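Household Chore Trials: Frequently Asked Questions
Sellano project, Sillton. Updated December 2024

Can a machine tidy a room yet?
In part. Opening a drawer by its handle is within reach when the layout is known. An unfamiliar room is still slow work.

Why train in simulation?
Breakages cost nothing, and a room can be reset at once. Each task is run 900 times before any hardware is switched on.

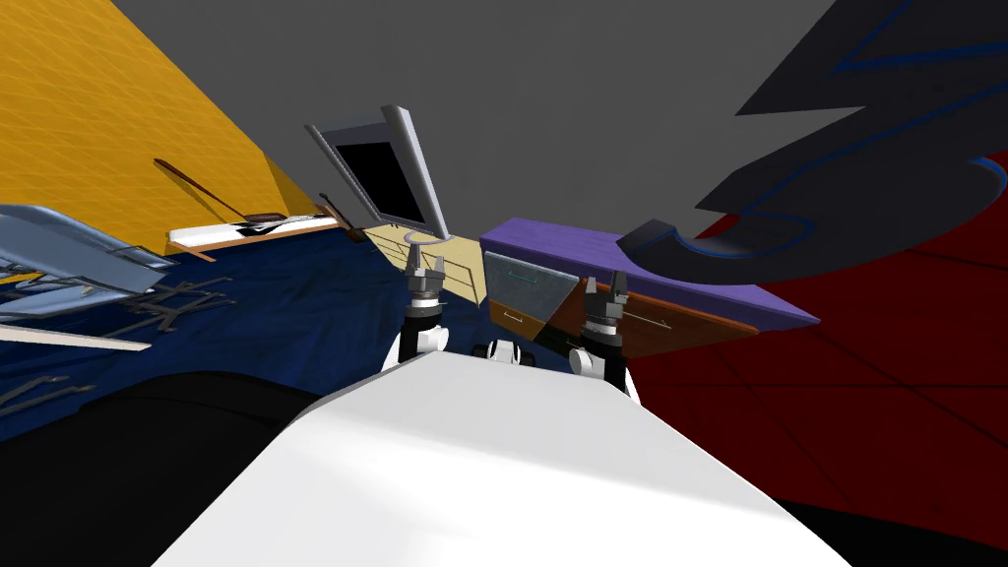

How many tasks are covered?
There are 42 at present, of which 11 have been repeated on real arms at the Weldu workshop. Folding cloth is not among them.

Do two arms help?
For lifting wide items, yes. For drawers, one is usually enough.

Is the software available?
The Ferkitz planner has been open to partner sites since May. Requests are answered within 3 working days.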